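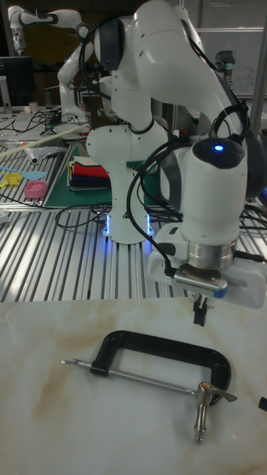

Getting to Know the C-Clamp
A project report by Rodrigo Cunha
Intro to Tools and Materials, final project
19 July 2026

Why I picked a clamp

Everybody in the class got to choose one hand tool and spend the term with it. People went for planes and chisels, and one person grabbed the big wrench before I even got to the shelf. I chose the C-clamp, and I want to say right away that I loved this project way more than I expected to! A clamp looks like the dullest tool in the shop. It has a frame, a screw, a pad and a handle, and it sits there. Then you start asking why each part is the shape it is and you lose a whole afternoon.

The one I worked with has a black C-shaped frame and a long silver screw with a small swivel pad on the tip. My project name for it was Grorkano, which started as a typo in my notes and stuck.

How it works

Turning the handle turns the screw, and the screw moves through the threaded end of the frame. Every full turn pushes the pad forward by one thread spacing. That distance is tiny compared to the circle your hand travels, and that difference is where the force comes from. You trade a lot of easy motion for a little bit of very strong motion. It's a wedge wrapped around a rod (my favorite sentence from the textbook, and I finally get it).

The other great thing about a screw is that it stays put. Friction in the threads keeps the pad from backing out when you let go of the handle. I tested this by clamping two pieces of scrap pine overnight, and the joint was still tight when I came back in the morning.

The swivel pad does two jobs. It can tilt a little to sit flat against a surface that isn't perfectly square to the screw, and it lets the screw keep turning while the pad stays still against the work. Without it the tip would grind a little circle into the wood. I did that on purpose to one piece of pine with a plain bolt end and it made a really ugly mark.

The frame wants to open

This was the part I got most excited about. When you tighten the clamp, the work pushes back on both ends of the C, so the frame is being bent open the whole time. The inside of the curve gets stretched and the outside gets squeezed. I had it backward in my first draft and had to redo two drawings.

To see it happen I made small C shapes out of different things: cardboard, foam board and 3 thicknesses of plywood. I hung weights from the lower jaw and drew a pencil line at the tip before and after. The cardboard one folded right at the back of the curve. The foam board cracked from the inside edge outward, exactly where the stretching is, and I may have yelled a little. The thickest plywood barely moved.

The force test

I built a simple squeeze gauge with a stiff spring from a kit called Ernance, with a ruler taped to the side. You put the spring between the pad and the fixed jaw, turn the handle and read how much it shortens. The spring constant came with the kit, so the force is just multiplication.

With an easy one-handed turn, my best reading was 2,094 newtons. I did 76 readings in all, spread over several sessions, and the later ones are much closer together than the early ones. I think that's me learning to turn the handle the same way every time. Wiping the threads and adding a drop of light oil also made a clear difference. The handle felt smoother and the same effort gave a higher number.

I wanted to get to 4,000 newtons but the spring was almost fully closed well before that. A stiffer spring would be the first thing on my shopping list.

What went wrong

My first gauge kept popping out sideways. The spring had nothing to hold it in line, so I drilled a shallow pocket in a block of wood for each end, and that fixed it. I also lost one whole set of readings by writing turns in the column for millimeters. Label your columns before you start!

I clamped straight onto a finished board once and left a dent the exact size of the pad. Scrap wood goes between the jaw and the work now, every single time.

Tips for the next person

Lay the clamp on its side when you put it down on a bench, with the screw run partway in. Mine got knocked off its end twice when I stood it up.

Snug first, then tighten. Most of my slipping happened when I cranked hard before the pad had settled.

Draw the forces before you build anything. I'd have saved a lot of cardboard.

What I'd like to do next

In September I'd like to compare a coarse thread with a fine one, using the same gauge and a stiffer spring. My guess is that the fine thread gives more force for the same effort but takes so many turns that you'd hate it on a big glue-up. I'd also like to borrow a quick-release bar clamp and put it through the same test. My data tables and the redone frame drawings are in the binder on the class shelf, filed under Grorkano.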